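October, evening session
Arm bench, shared shop

Picked up where the last entry stopped. The gripper closes on command now but the arm still droops when it holds a pose near full reach. Started at 6:30 pm, lights out at 10:15.

Cable first. The gripper lead was zip-tied at three points along the arm and the middle tie was pulling every time the wrist rolled past center. Cut that tie and let the cable run in a free loop over the top. It looks sloppy but the wrist rolls through its whole range and the connector no longer gets tugged. Somebody on the Prukton build page uses a spring-loaded clip for this. Might order one. For now the loop stays, and please don't tie it back down.

Rolled the wrist end to end 44 times with the loop in place, watching the connector. No dropouts in the log. Before the change I was getting one every few minutes.

Power. The Zirport supply was set a little low, which may explain part of the droop. Brought it up to nominal and checked it at the far end of the harness, not at the terminals. There is a small loss across the harness but nothing I'd chase. Labeled the spare fuse bag and put it in the top drawer with the ferrules.

Droop. Two things going on, I think. One is the gravity term in the controller. It was still using the payload number from the old gripper, and the new one is heavier. Weighed the new gripper with its adapter on the kitchen scale: 400 grams. Put that in the config, pushed the center of mass out toward the fingers by eye, and restarted. Most of the droop went away. The other thing is play in the base bolts. One was finger loose. Took the arm down to its rest pose, powered off, tightened all of them in a cross pattern and put a paint mark across each head. If a mark is broken when you come in, tighten it again and write it here.

Gripper force. The default close force is far too high for anything soft. It goes 0 to 100 in the config file and ours came set at 100. Tried lower values on a rolled-up sock until it held without crushing flat. Settled on 55. Below that it slips if the arm starts fast. There's a separate speed setting that I left alone - one change at a time.

The finger pads are still bare plastic. I have a strip of the Tang silicone sheet cut to width but the adhesive I tried lets go at the corners. Need to scuff the plastic and try again. If anyone has contact cement that hasn't dried out in the can, leave it on the bench with a note.

Software. Moved the waypoints out of the main script and into their own file so they can be edited without touching the motion code. Format is one pose per line, joint angles in degrees, then gripper open or closed. Blank lines are skipped. Comments start with a pound sign. The old script is still there with _old on the end of its name, and I'll delete it once this has run clean for a while.

Also fixed the thing where the arm went straight to its first waypoint from wherever it happened to be. It now goes to the rest pose first, slowly, and waits for a key press. That one had bothered me. The first move after startup was the only one I kept flinching at.

Bug still open: if you hit stop while the gripper is closing, the controller reports it as open on the next start. I work around it by sending an open command by hand before running anything. Probably a stale value that never gets cleared. Did not look further.

Table runs. Plate toward the far side, blue bowl nearer the arm, and play food to move around, with the red can laid across the plate. The soft tan piece is the hard one. It has no regular shape, so where the fingers land matters a lot more than it does with the can.

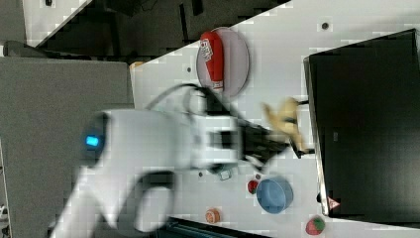
Firau wrote in the margin that the tan piece should be approached from the side with the wrist lower, and that going down on it from the top will keep pinching the edge and letting the middle sag. Firau also thinks 55 is still too much once the silicone goes on, and wants the force checked again with pads before any of these numbers get copied into the shared config.

Fair on both. I'll hold the config where it is, on my branch only, until the pads are done.

Worked out a lower side approach on paper after that. It needs 2 extra waypoints, one to get the elbow clear of the table and one to line up the fingers before closing. Typed them in but have not run them. They are at the bottom of the waypoint file, commented out.

To do next time:
Scuff the finger pads and glue the silicone
Redo the force setting with pads on
Run the side approach at low speed, hand on the stop
Find where the gripper state gets saved
Check paint marks on the base bolts

Supply is off at the switch and the arm is in its rest pose. The hex key set is back on the pegboard except for the 4 mm, which I still can't find.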